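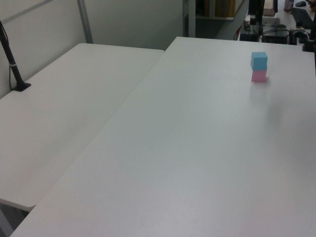 4.2 What counts as a finished stack

Most stacking protocols we reviewed score a trial as a success when the upper cube rests on the lower one and the hand has let go. The Kanenix guideline adds a waiting time of 10 seconds. None of them says how far off center the upper cube may sit, and we doubt that success rates from different labs can be compared until one does. Kasprzak and Tazi argue that the point is minor, as a stack either stands or falls. We are less sure. A policy that leaves every cube close to tipping gets the same score as one that places it squarely — and the difference only shows when a third cube is called for.

A case of the kind that divides raters is given in Figure 4. 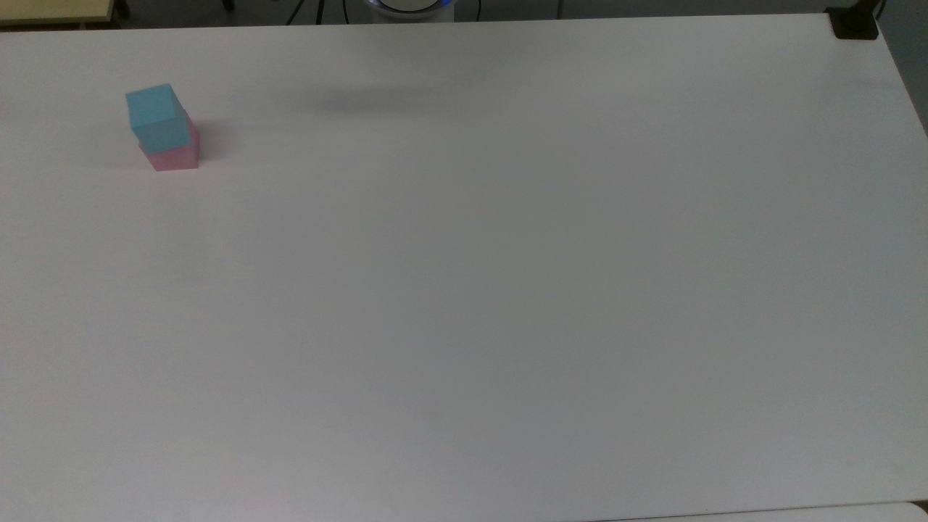 Figure 4. Blue cube on pink cube, with the upper cube slightly offset and a strip of the lower cube's top face still visible.

Under the usual rule this is a plain pass. Under a rule that asks for aligned edges it is a fail, and the guideline gives a rater no help in choosing. We therefore asked Dogar and Camenzind to score 300 end states separately, with only the published wording to go on. They disagreed on 23, and alignment was the stated reason in most of those. Whether a fixed tolerance would remove the problem is an open question — a limit measured from a single camera brings errors of its own, and we would not trust one that had not been checked from a second view.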